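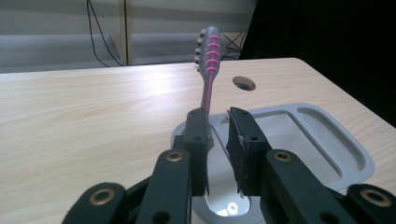 Wann beginnen die Waldameisen am Gornutent wieder mit dem Hügelbau?
Sobald die Sonne ein paar Tage am Stück auf die Kuppe scheint, in der Regel vor dem Bärlauch.

Betreff: Re: Nester am Gornutent
4. April 2019

> Im Januar waren es laut Liste 13 Nester, ich finde nur noch 8.
> Hat der Specht die anderen fünf gefressen?

Ein Specht mit diesem Appetit wäre mir eine eigene Mail wert. Die Liste führt die Nester auf der Seite von Erier mit, und Erier liegt bekanntlich jenseits des Bachs. Wer dort zählen will, braucht Stiefel – und Geduld mit dem Hund.

Die Drahthaube von Foulkes bitte erst abnehmen, wenn ich da war. Bei Mirier stehen noch 200 Markierstäbe, alle ohne Nummer, was die Sache ungemein erleichtert.

Gruß vom Bach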